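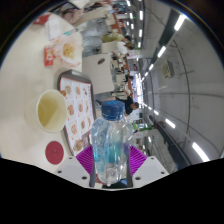 Who is responsible for clearing a food court table when the meal is finished, the customer or the cleaning staff?

The customer clears what was brought to the table, and the cleaning staff wipe the surface and look after the bins and tray stations.

Clearing tables in a shared food court
Posted in December by Melina Stefanou

I am preparing a one-page guide for staff at the Clumbridge office who take their lunch in the food court on the ground floor. The seating is shared with the public and with two other employers in the building. We have received complaints that our employees leave cups, bottles, bags and paper on the tables at the end of the lunch period, and the building management has asked each employer to remind its people of the proper procedure.

The general rule is clear to me. The details are less so. I would be grateful for guidance on the following points: what should be done with a paper cup that still has some drink in it, whether plastic bottles should be crushed before they are placed in the recycling bin, whether the printed menu sheet on the tray is to be kept for the next customer, and what should happen to sauce packets that were not opened. We have 40 employees who use the area, and the guide must fit on one side of a sheet.

Van Beek

Our company went through the same exercise last year. The wording we adopted was as follows.

Liquids are to be emptied into the drain point at the tray station before the cup is thrown away. A cup with even a small amount of drink left in it should not go into the paper bin, as the liquid spoils the rest of the load. Most paper cups have a plastic lining, and in our building they go into general waste. Please ask your own hauler before you print anything on this point.

Bottles should be emptied. Whether to crush them depends on the collection service. Ours accepts them crushed or whole and asks that the cap be screwed back on. Other services want the caps removed - the label on the bin should say which.

The paper sheet on the tray is used once and then discarded. If it is clean it may go with paper. If it has grease on it, it belongs in general waste. Trays are stacked at the station, face up, with nothing left on them.

Food that is still wrapped may be taken away by the customer. It should not be left on the table for another person, however well meant. The same applies to sauce packets. Once they have been on a table they are not returned to the counter, and the food vendors in our court were quite firm about that.

We also asked staff to leave their tables 2 minutes before they needed to be back upstairs, which gave them time to sort their items properly. The guide was posted beside the elevators and complaints dropped after the first month.

Stilport

Just put up a sign. We have one that reads "Please return your tray" and it is sufficient for our purposes. I would not go into cups and caps, as people do not read that much at lunch.

Related items
Bin labels for shared kitchens: which colors are in use?
Proltel building: change to tray station hours
Reserving tables for a group of 8
Who supplies napkins in a shared dining area?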